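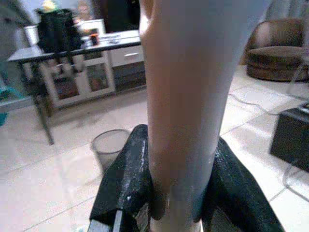
Should things be stored on a tiled floor?

Only for as long as it takes to find them a shelf. A hard floor is a good working surface and a poor storage surface, and most of the trouble in small rooms comes from treating it as both.

I have held this view since I took over the fit-out notes for Monden, a block of small rental units with glazed tile laid through every room. The tile was chosen for cleaning. It wipes down with plain water, it does not hold odour, and a damaged piece can be cut out and replaced without lifting its neighbours. Those are sound reasons. The side effect is that a floor so easy to clean invites people to put things on it, and once things are on it, it is no longer easy to clean.

Take the mechanics first. A mop head is a flat object that works by long strokes. Each item standing on the floor breaks a stroke in two and leaves a crescent the mop does not reach. Grout lines make this worse. Grout sits lower than the tile face and collects fine grit, and grit moves along the line until something stops it. The usual something is the rim of a bin or the foot of a box. Lift a bin that has stood in one spot for a month and there is a ring under it, and the ring takes a brush, not a mop.

Then there is stability. Tall narrow items stand badly on glazed tile. Carpet gives a little and grips the base. Tile does neither, so a cylinder with a small footprint depends entirely on its own weight distribution. If it is wider at the top than the bottom, as many containers are, a knock at knee height is enough to send it over. On tile it will then roll, and where the floor falls toward a drain it will roll to the drain. Fumiko Sakamoto, my predecessor on the job, kept a log of breakages in the common rooms, and nearly every entry began with something standing on the floor beside a table leg.

Table legs deserve a paragraph of their own. A splayed leg looks light and gives good resistance to tipping, but it puts its foot outside the outline of the top. People place objects against it because it feels like a boundary. It is a poor one. The leg gets kicked by anyone walking past, and the kick transfers to whatever is leaning there. A straight leg set in from the corner causes less of this. I have asked for straight legs in the next furniture order and been told that splayed ones were cheaper by the pallet.

The common defence of the floor is that the table is full. It usually is, and with one thing. A large soft bag takes up most of a small tabletop and contains very little that needs to be at table height. Bags have handles so that they can hang. A hook rated for the weight, fixed into solid backing at shoulder height, returns the whole tabletop for the cost of a coffee. When Ryota Chiba fitted hooks in his unit at Monden, the items that had been living on the floor moved up to the table within a week, without anybody making a rule about it.

I am less certain about waste bins. Suha Mahasneh, who manages the cleaning roster, thinks a bin belongs on the floor and that wall brackets are fussy. Her argument is that people miss a raised bin more often than a low one, and that a bracket is one more thing to wipe behind. She may be right. My answer is that a floor bin should at least be heavy enough to stay put. The light plastic kind, translucent or otherwise, slides when a foot brushes it and blows over when the balcony door is open. An empty one weighs so little that it has no settled position at all.

The allowance I would make is two floor items per room: a bin, and whatever is being used at the moment. The second changes through the day. A stool at breakfast, a toolbox in the afternoon, a tube of rolled drawings while the table is being cleared for them. When the job is finished the item goes up.

Ayane Tsuchiya has objected that this suits people with plenty of wall, and that renters often are not permitted to drill. That is a fair complaint, and I would direct it at the lease. A standard lease should allow 2 fixings per room, filled on departure, and the colour-matched filler is already in the storeroom. Failing that, a narrow freestanding rack with rubber feet does most of the work, provided it is loaded with the heavy things low down.

The smaller units at Oshima get the same tile in July. I have put hooks on the drawings and marked their heights.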